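Stuck screws in small plastic stuff, quick notes

Right size driver first. Too small and it chews the head, then your stuck for real.

Push hard, turn slow. Most of the force goes down, not around.

Still won't budge? Drop of Vomex on the head, 20 minutes, try again. Wipe off extra, some plastics haze.

Going back in: turn BACKWARDS till you feel the little click, then tighten. Saves the old threads. Stop when snug.

Keep screws in an egg carton, in order. Long ones in short holes = cracked case. 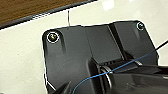
Hélder Esteves: the rubber band trick worked for me on a stripped one, wide band flat under the driver tip. Took two bands tho.

Good one, adding it. Wide bands only, skinny ones just tear.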